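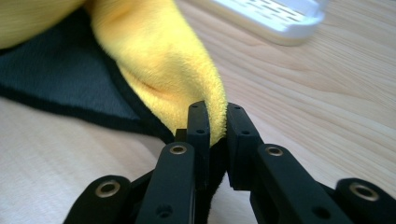 Washing the plush stuff this week. Putting the steps in a thread so I can find them again in June when it all needs doing a second time.

1/ Pile so far: two throws, a bath mat, one dressing gown and the yellow plush. The yellow one sheds. It gets its own load or everything else comes out with yellow fuzz on it.

2/ Shake each piece outside first. I used to skip this and then spent an evening picking lint out of the drain filter.

3/ Close zippers, check pockets. Found a Murkton bus ticket and 12 cents in the dressing gown.

4/ Cold water, gentle cycle, half the usual detergent. I buy the Nuvero liquid because the store on Alvarado carries it. Powder leaves grit down in the pile and you can feel it.

5/ No fabric softener on plush. It coats the fibers and they go flat. Montserrat Magaña told me this two years ago and I ignored her for one of them.

6/ Low spin. High spin sets creases in anything with a backing, and I've never gotten one out completely.

7/ Drying: over two rails of the rack, never folded on one. Turn it after 8 hours. My back room is cold, so a throw takes a day and a half in there.

8/ If you have to use a dryer, no heat, and take it out while it's still a little damp. The laundromat charges extra for the big drum. I go when I have enough to fill it.

9/ Brush when dry. Soft clothes brush, short strokes, one direction and then back. Five minutes for a throw. The matted spots are usually where it gets sat on.

10/ Uwe Kohlhase asked about storage. Cotton bag, folded loosely, top shelf. I tried a vacuum bag once and the pile stayed crushed for weeks.

11/ Someone else asked about steaming. I hold the steamer well above the fabric and keep it moving. Test the back of a corner first. Cheap plush can melt and there's no fixing that.

12/ Throws are done and on the rack. Bath mat is next, then the dressing gown. Yellow goes in last, by itself, and I'll clean the filter after.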